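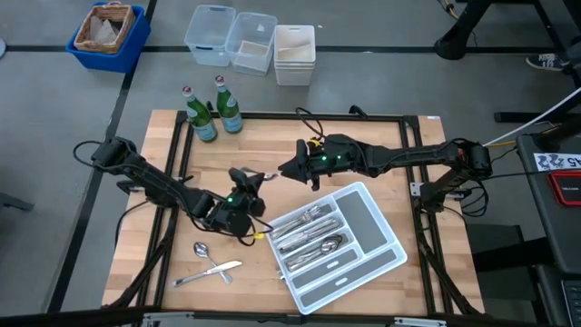
Ticket 112: Cutlery tray, Stescombe kitchen
Status: Open (again)
Category: Furniture and fittings
Logged by: Vaida Rimkutė
Priority: Low, according to everyone who doesn't set the table

Problem as reported

The new tray doesn't fit the drawer. It went in on Monday, by which I mean the front half went in, and the drawer has been sitting open at hip height ever since. I have the bruise. The tray is now out on the butcher-block table with the forks, knives and spoons in it, and people are helping themselves from there.

Second problem, possibly related: teaspoons. There are three left.

What's been tried

1. Turned the tray around. Same tray, other way around, still too long.

2. Took out the drawer liner to gain some room. Gained the thickness of a drawer liner, in the wrong direction.

3. Measured the drawer, which I'm told is usually done before buying the tray. The tray is 11 mm too long. The Mokis product page gives the inside measurement and lets you guess the rest.

4. Asked Trelon, who supplied the cabinets, whether the drawer box can be swapped for a deeper one. They replied that it can, and attached a quote. I have closed the attachment.

5. Sorted the cutlery anyway. Forks, knives and spoons each have one of the short compartments. That leaves the big rectangular one, the short narrow one and the long narrow one empty. Half the compartments are spare, and somehow we still need a bigger drawer.

Comment – Moschos, upstairs kitchen

We have the same tray and it fits our second drawer down, the one with the tea towels. Have you tried that one? Also, we seem to have a lot of teaspoons.

Reply – Vaida

Tried it just now. It fits, with a bit of wiggle on the left. The tea towels are on top of the microwave until someone has a better idea. Please send the teaspoons home, no questions asked.

Comment – Moschos

Eleven teaspoons in a mug outside your door. One of them may be ours.

Current state

Tray goes in the second drawer once I've cleared out the rubber bands, of which there are over 1,000 if you believe the box. Teaspoons get the short narrow compartment beside the spoons. Serving spoons in the long one, if they fit. I'll measure first.

Still to do

Find a home for the tea towels.
Put the liner back in the top drawer.
Return the label maker to Moschos, who has now asked twice.

Leaving this open until the top drawer shuts.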